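Cullton Coffee Carry-Out Notes, version 2

README, last changed Nov 9, 2020
Kept by Wanpen Wattanapong, with a great deal of help from Montri Kongkaew and Rattana Khunthong

Hello, and thank you for opening the README before the spreadsheet! This folder holds our notes on one small job: making coffee in a French press, pouring it into paper cups, putting lids on the cups, and setting the cups in a cardboard carrier so that somebody can walk off with them. We started writing things down in July, mostly to settle a disagreement between Montri and me over how full a cup ought to be, and the notes kept growing until it seemed a shame to leave them on our own computer.

There are 1,194 rows in the main file. Each row is one cup, from the empty cup being picked up to the moment it is sitting in a carrier (or is given up on, there are a few of those). Of these, 213 have a written comment in the last column, and if you only have ten minutes to spend with us I would send you straight there. The comments are where people said what they really thought of the lids.

What's in the folder

cups.csv - the main file, one row per cup
carriers.csv - one row per carrier, with the cup numbers that went into it
words.txt - our list of words and what we mean by them
changes.txt - what is different from version 1
README.txt - you are reading it

The two csv files are joined by carrier_id. Cups that never reached a carrier have that column left blank. Please don't read a blank as a zero, we did that ourselves once and got some very strange totals.

How a cup gets made

I will go through it in the order of the columns, so that you can keep the file open next to you.

The press comes first. Grounds go in, then water, then the lid with the plunger pulled all the way up, and then it stands for a while. The column stand_min is how long it stood, in whole minutes, by the kitchen timer. We never used anything fancier than that, so treat it kindly. Press the plunger down slowly and stop when it wants to stop. If you lean on it you get grounds coming up around the edge, and those rows have a y under grounds_in_cup.

Pouring is the part where people differ most. Rattana pours with one hand and looks very elegant doing it. I use two, one around the body and one on top, as the lid on ours likes to swing toward the spout when the press is nearly empty and you have to tip it a long way over. The column pour_hands says 1 or 2, and pour_part says whether it was the first, middle or last of the press. The last of the press is always the slow one - it comes out in a thin stream and there is a good deal of wet coffee sitting behind the screen waiting to follow it.

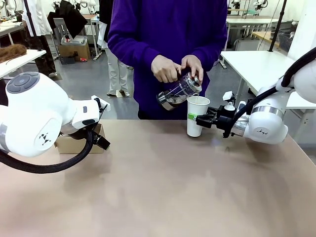
French press tipped well over, pouring into a white paper cup.

Our target fill is a finger's width below the rim. We wrote down target_fill and real_fill separately, and real_fill is nearly always the higher of the two, so I suppose Montri won the argument after all. He would like that noted and now it is.

The cups themselves are plain white paper ones. In the supplier column you will find Pongsiri or Plaststead, depending on which sleeve was open. The Plaststead cups have a slightly firmer rim to our hands, but that is an opinion and you will want to look at the lid columns and make up your own mind. When we switched sleeves in the middle of a batch we tried to note the change in the comments, and I am fairly sure we caught most of them.

A word on holding the cup. The column held_by has three values: side, rim and base. Side means around the body of the cup. Rim means up at the top edge, and base means from underneath, with the cup sitting on the palm. A full paper cup without its lid gives way quite easily if you squeeze the side, and the coffee climbs before you know you have done anything. With the lid on, the whole thing is much stiffer and you can be a bit less careful. If a cup changed hands before it was lidded, we put down the way the second person took it, and handover is marked y.

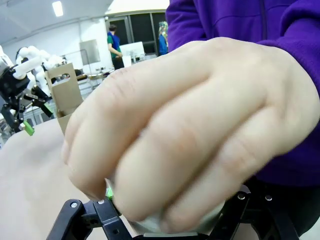
Can I use these notes for cold drinks too?
You can use the carrier rows for that, but I would leave the pour rows alone. Everything in cups.csv was coffee from a French press, and iced drinks usually go in a different kind of cup with a different kind of lid.

Lids

I could go on about lids for quite some time, and in words.txt I do. The short version is that a lid is either on, half on, or looks on. We kept the third value in the file even though Rattana thought it was silly, and she has since come around to it. A lid that looks on will sit flat and behave itself right up until somebody picks up the cup by the top. The way to find them is to run a thumb all the way around the rim, pressing lightly, and feel for the place that still has some give in it. The column thumb_check is y if this was done. In the first weeks of July we did not do it at all, so you will see a long run of n at the top of the file, and most of the looks-on rows are in there too.

Keep the lids stacked, in something with sides, close to where the cup will be when you need one. We tried them loose in a drawer, we tried them in their plastic bag, and we tried a tall jar that looked very nice and that nobody could get a hand into. 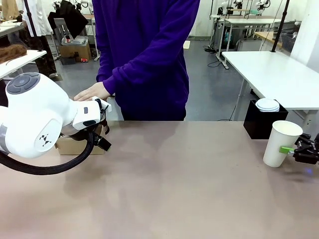 Once the lids had a place of their own the whole job got calmer, and I think you can see that in lid_sec, the seconds between the end of the pour and the lid being down. The times are shorter later in the file, and they also jump around less. Some of that is practice, of course. We were not trying to run a proper comparison, and I'd ask you not to quote our lid times as if we had been.

One more small thing, as it confused Chiharu Nishimura when she kindly read through version 1 for us. The column sip_side is which way the sip opening faced when the cup went into the carrier: in, out, or other. We like it facing in, toward the other cups, so that a splash stays with its friends. In version 1 this column was called lid_dir and used the letters N, S, E and W, and I am sorry about that.

Carriers

The carriers are unbleached cardboard and they come flat. You open one up, push the bottom until it locks, and give it a little tug to be sure. A carrier that has not locked will hold its shape nicely while it is empty, then fold under the first full cup. In carriers.csv this is locked_before_fill, and we would be grateful if you looked at that column before you looked at anything about spills.

Put the first cup in the cell closest to you and the second one farther off, or the other way around, it doesn't matter much as long as you hold the carrier steady while the first one goes in. With a single cup in place the whole carrier wants to lean. Lower the cup straight down with your fingers near the top, and let go when you feel the cardboard take the weight. Pushing down on the lid to seat the cup is tempting, and it does work, but you will sometimes hear a lid that was happily on become half on.

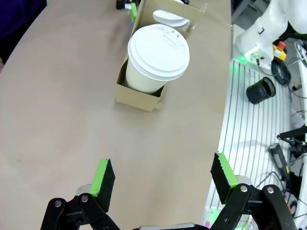
What we left out

We did not weigh anything. We did not write down the temperature, although Montri Thongdee at Zedeo lent us a thermometer for the purpose and was very patient when it came back unused. Sugar and milk are not in here either. There was a column for them at first, and people filled it in so differently from each other that I took it out again.

We also dropped the names of the people pouring. The column pourer has a letter in it, and the letters were shuffled for version 2, so letter A in the old file is not letter A in the new one. Please don't join the two versions on that column.

Known problems

Some rows have a real_fill but no target_fill. Those are cups somebody filled without remembering there was a form.

The press we used is marked 400 on the bottom and we had always taken that to mean milliliters, but we have never measured it. If you are working out how many cups came from one press, go by press_id and count the rows.

There is a handful of carriers with one cup listed twice. I have left them as they are and put dup in the comment, in case you can work out better than I could which one was meant.

Using the notes

You are welcome to use any of it, for teaching or for your own kitchen or for whatever you have in mind. If you change the files and pass them along, please keep this README with them and add a line to changes.txt saying what you did. Mentioning the Cullton Coffee Carry-Out Notes somewhere would be lovely, but I won't come looking.

Corrections can go to me or to Rattana. She answers faster, and she has the paper forms in case a row needs to be checked against the original handwriting.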